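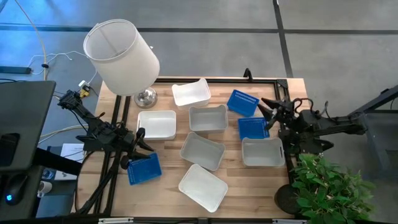 4. Bilheteira da noite: preparar o leitor e abrir portas

Esta secção é para quem está à porta. Se ainda não criou o concerto no painel, volte à secção 3. Sem concerto criado o leitor não descarrega lista nenhuma.

Vale para as salas Dolbridge e Gramongate. No Gramongate há duas entradas, ver nota no 4.3.

4.1 Antes de começar

Precisa de:
- leitor Jotix carregado, mínimo 70% de bateria
- cabo e carregador de reserva
- código de sala (vem no email do promotor, quatro algarismos)
- lista de convidados fechada
- rede wi-fi da sala, a de serviço, não a do público

Comece 90 minutos antes da abertura de portas. Menos que isso dá para fazer mas depois não há tempo para corrigir a lista.

4.2 Ligar o leitor e carregar o concerto

1. Prima o botão lateral até vibrar. Largue.
2. Espere pelo ecrã de entrada. Na primeira vez do dia demora mais.
3. Escolha Sala, introduza o código. No Dolbridge o código de origem é 1746, se ainda ninguém o mudou. Mude.
4. Toque em Concertos de hoje. Aparece o cartaz da noite.
5. Seleccione o concerto certo. Atenção às matinés: mesmo artista, mesma sala, hora diferente.
6. Toque em Descarregar lista. Não desligue o ecrã enquanto a barra anda.
7. Confirme o total de bilhetes com o do painel. Tem de bater certo. Se não bater, repita o passo 6.

Nota: com dois concertos no mesmo dia, feche o primeiro antes de descarregar o segundo. Menu, Fechar sessão de sala, Sim.

Cuidado: "Limpar tudo" apaga também as leituras que ainda não foram enviadas. Não há forma de as recuperar depois. Só usar a pedido do apoio técnico.

4.3 Atribuir a porta

1. Menu, Porta.
2. Escolha Geral, Convidados ou Artistas.
3. Toque em Guardar. O nome da porta fica no canto de cima do ecrã.

Nota (Gramongate): a entrada da rua é Geral A, a do pátio é Geral B. Se os dois leitores ficarem em Geral A os bilhetes lêem na mesma, mas a contagem por porta sai errada no relatório.

4.4 Teste

Faça sempre. Cinco minutos.

1. Menu, Modo de teste.
2. Leia o bilhete de teste impresso (última folha deste manual). Luz verde, um apito.
3. Leia o mesmo bilhete outra vez. Luz vermelha, dois apitos, mensagem "Já utilizado".
4. Desligue o wi-fi do leitor e repita. O resultado deve ser o mesmo, com o aviso "Sem rede" em baixo.
5. Volte a ligar o wi-fi.
6. Saia do modo de teste. IMPORTANTE. Em modo de teste o leitor aceita bilhetes mas não regista nada.

Se no passo 3 der verde, o leitor não está a gravar. Reinicie e faça tudo de novo desde o 4.2.

4.5 Portas abertas

1. Leitor a um palmo do código. Nem colado nem longe.
2. Verde: entra.
3. Amarelo: bilhete com condição (menor, mobilidade reduzida, desconto). Leia a mensagem no ecrã, confirme o documento, toque em Aceitar ou Recusar.
4. Vermelho: não entra. Mande a pessoa para o balcão, não discuta na fila.

Bilhete no telemóvel que não lê: peça para subir o brilho. Ecrã partido, use Introduzir à mão e escreva a referência por baixo do codigo.

Bilhetes revendidos pela Kandpal trazem uma referência nova. A antiga dá vermelho com a mensagem "Substituído". Está correcto, só vale a nova.

Nota: sem rede o leitor continua a trabalhar com a lista descarregada. Mas não sabe o que o outro leitor leu. Com duas portas e sem rede, passe tudo para uma porta só até a ligação voltar.

4.6 Saídas e reentradas

De origem não há reentrada. Para permitir:

1. No painel, Concerto, Regras, Reentrada.
2. Marque Permitir, e ponha a hora limite.
3. No leitor, Menu, Actualizar regras.
4. Quem sai é lido à saída em modo Saída. Sem essa leitura o bilhete dá vermelho quando volta.

Cuidado: não se esqueça de voltar ao modo Entrada depois de cada leitura de saída. O ecrã fica azul em modo Saída, vá olhando.

4.7 Fechar

1. Confirme que já não há fila nem gente no balcão à espera.
2. Menu, Enviar leituras. Espere pelo visto.
3. Verifique "Por enviar: 0". Se não for zero, aproxime-se do router e repita.
4. Menu, Fechar sessão de sala.
5. Desligue e ponha a carregar.

O relatório fica no painel na manhã seguinte. Concertos de quinta-feira com sessão depois da meia-noite aparecem no dia em que começaram, não no dia em que acabam.

4.8 Mensagens mais comuns

"Concerto errado": bilhete de outra data ou da matiné. Ver a data no bilhete.
"Lista desactualizada": houve vendas depois do download. Repita o passo 6 do 4.2, as leituras feitas mantêem-se.
"Código de sala inválido": à 5.ª tentativa o leitor bloqueia. Desbloqueia-se no painel, em Equipamentos.
"Bateria fraca": ligue já o cabo, dá para ler enquanto carrega.

Continua na secção 5, Venda ao balcão.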